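# The woman who wants you to stop folding your cleaning cloths

I went to see Inese Krūmiņa because of a claim I didn't believe. She runs Luvel, a small laundry service that washes and sends back cleaning cloths for offices, gyms and a few restaurants, and she had written in a trade newsletter that most people ruin a microfiber towel within a month of buying it. I have gray ones at home that are older than my car. They seem fine to me.

"They seem fine because you've forgotten what they were like," she said, before I had taken my coat off.

Luvel works out of two rooms behind a tile store. The front room has the washers. The back room is where the cloths get sorted and folded, and it's where Krūmiņa likes to talk, mostly because it's quieter. She started the business after nine years in hotel housekeeping. Her first customer was a gym called Benano, which still sends her its towels and still, she says, sends them tied up in the wrong bags.

Her argument goes like this. A microfiber towel picks up dirt with very fine fibers. Fabric softener coats them. High heat in the dryer damages them. Cotton washed in the same load leaves lint in them. After any of these the towel pushes water around and leaves streaks, and the owner blames the window.

I told her I had read all that on the back of a package. What I wanted was the part about folding, which I hadn't read anywhere.

"Folding is fine if you're going to use it that day," she said. "People fold it, they stack it, they put something heavy on the stack, and they come back in October. Then it's flat on the creases. You've got a towel with a flat cross down the middle."

Does a flat crease make any difference to how a towel cleans?

She thought about that longer than I expected. "On a counter, no. On glass, I think so."

You think so?

"I've wiped a lot of glass."

It's hard to know what to do with an answer like that. Krūmiņa hasn't run a test on creases, and when I asked whether she would, she said she had 442 towels to get out by Friday and would let me do it. She is more careful with things she can weigh. Last winter she kept a log of towels coming back from a single restaurant, and of 754 that went through the machines, 294 had been pulled from service because they no longer soaked up enough. She showed me the notebook. The numbers were there in pencil. What the notebook didn't say was why those towels had failed, and she admitted that she had filled in that part herself.

"The kitchen was using them to grab hot pans," she said. "I'm sure of it. You could feel the hard spots."

Could it have been your dryers?

"It could have been my dryers," she said. "It wasn't."
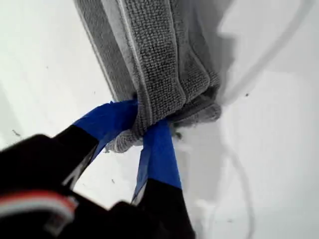 *Page last changed: 8 September 2023*

A gray terry towel doubled over and bunched up in a pinch, its hem running along the side, is pretty much what she would like people to look at before they buy. She has strong feelings about hems. A smooth band sewn along the edge doesn't behave like the looped part, she says, and on a cheap towel it's the first place to pucker. She tells customers to gather the cloth in a wad and feel whether the edge bends along with the loops or fights them.

I tried it with one from her shelf and one I had brought from home. Mine was stiffer at the edge. It was also a different brand, a different age and had been in a car trunk, so I'm not sure what I learned, and I said so.

"You learned that yours is stiff," said Krūmiņa.

She is not a fan of the very plush kind, which surprised me. Loops give you more surface, she agrees, and they're good for spills and for washing a car. But they catch on anything rough, and a tuft that has been tugged out will keep coming if someone pulls at it. Her rule is to cut it level with scissors and leave it alone. I asked if cutting it made a hole. "Not on mine," she said.

Then there is the detergent. Luvel sells its own, under the name Issa, and I had been waiting for it to come up. It took her forty minutes, which I'll count in her favor. Issa is a liquid with no perfume and no softener, and she recommends it for microfiber in much the same words she had used to criticize everything else. I asked how it differed from the plain unscented liquid at the supermarket.

"Price," she said, and laughed. "No, it rinses faster. In my machines it rinses faster."

And in mine?

"I don't know your machine."

So I can't tell you to buy it. She didn't push, either. She told me that if I already had an unscented detergent I should use half of what the cap says and see what happened.

Where I found her most convincing was on storage, the subject I had come to argue about. Her own towels aren't stacked at all. They go into open bins, dropped in loosely, one bin for glass, one for counters and one for floors. She borrowed the idea from Praltolari, a cleaning firm she subcontracted for early on, where the crews had no time to fold anything. Whatever it does for the fibers, it saves work. She figures it saves her 3 hours a week, and folding is a job she has to pay someone for.

I pointed out that this is a good business reason for telling people that folding is harmful.

"Yes," she said. "It can be both."

Her washing instructions, for those who want them:

- Wash microfiber by itself, in warm water.
- Skip the softener and the dryer sheets.
- Hang to dry, or tumble on the lowest setting.
- Keep floor cloths away from everything else.

I've been doing it her way at home for a few weeks. The old gray towels do pick up water better than they did, and I put that down to leaving out the softener. The bin under the sink looks like a mess. As for the creases, I wiped one half of the bathroom mirror with a towel from the bin and the other half with one that had spent the summer under a toolbox, and I couldn't see a difference. Krūmiņa, when I called to tell her, asked what kind of light I have in there.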